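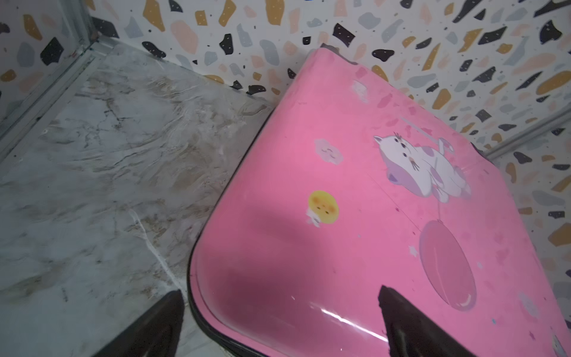 *Photo: Fatima Hlongwane*

**Ticket:** zip jams at the corner, plus scuffs on the shell
**Item:** pink hard-shell case, cat and balloon print
**Opened by:** Fatima Hlongwane
**Picked up by:** Rigoberto Tamayo, Besdale luggage help desk
**Status:** closed, one part left for later

**Fatima, first message, Saturday, August 11, 2018**

Hello! I'm writing about my daughter's case, which I love nearly as much as she does. It's the bubblegum-pink one with the white and lilac cat on its back, the balloon, the smiling cloud and the little yellow chick face. We bought it second-hand at the Hutlow market and it's been brilliant (it swallows a week of clothes and still has room for a stuffed rabbit).

Two things have gone wrong:

1. The zip sticks at one of the rounded corners. It runs sweetly down the long side, then stops dead as it starts to turn. I can force it, but I don't like the noise.
2. There's a patch of white scuffing close to one end where the pink has worn away. Can it be touched up, or will I make it worse?

I've sent a photo of it lying on the floor, pushed into the corner by the wall. The scuffs are up at the wall end. I'd so like to get it sorted before we go to my sister's in November.

**Rigoberto, reply**

What a cheerful case! I've looked at the photo and can see the worn patch, but it doesn't tell me what the zip is up to, so a few questions:

- Does it stick when the case is empty?
- Does it stick in both directions?
- Are any teeth bent or missing at the corner?
- Is the lining catching?

Please don't force it for now. A slider that has been dragged round a tight corner can spread, and then the teeth stop closing behind it.

**Fatima**

Right, I've had a proper go at this and quite enjoyed myself.

- Empty: still sticks, though a bit less.
- Both directions: no! Only when closing. It opens beautifully.
- Teeth: all there as far as I can tell, and I went over them with a torch.
- Lining: not caught, but there was a lot of grit in the corner. Sand, I think, and something that may once have been a biscuit.

**Rigoberto**

Sand is a very good suspect. Try this, in order, and stop as soon as it runs freely:

1. Open the case fully and lay it flat.
2. Brush the teeth with a dry, soft toothbrush, working away from the slider.
3. Wipe the zip with a damp cloth and leave it open until it's completely dry.
4. Rub a plain white candle lightly along the corner teeth, both sides.
5. Run the slider back and forth over a short stretch, then a bit further each time.
6. Close it empty, pressing the lid down at the corner with your free hand.

No cooking oil, please. It picks up dirt and can mark the lining.

**Fatima**

Oh, this is marvellous! Step 2 got out an astonishing amount of beach. After the candle it was stiff for the first few goes and then it simply went. I've closed it 50 times (my daughter counted out loud, so I'm sure of the figure) and it caught twice, both times when I forgot to press the lid.

I packed it too, with jumpers and shoes, and it went round the corner fully loaded. I'm thrilled.

Now, the scuffs. I have a tube of Drastinel polish in the cupboard. Yes or no?

**Rigoberto**

Wonderful news about the zip. Do the candle again whenever it starts to feel dry.

On the polish: I don't know that one, so I'd leave it in the cupboard. Anything gritty could dull the gloss, and I'd hate it to reach the cat. Wash the patch with warm water and a drop of washing-up liquid, dry it, and see what's left. Marks that are other people's paint will often lift. Where the pink itself has gone, washing won't bring it back. You could cover it with a sticker once it's dry.

**Fatima**

Washed it! Some of the white came off and the rest is real wear. My daughter heard the word "sticker" and ran. We're having a star, possibly a whole row of them, and she's asked me to say thank you from Seo, which is what she calls the cat.

**Rigoberto, closing note**

Zip: fixed with cleaning and candle wax, no parts sent.
Scuffs: partly cleaned, sticker to follow.
Please say hello to Seo. If the slider starts sticking again before November, reply here and I'll reopen this ticket.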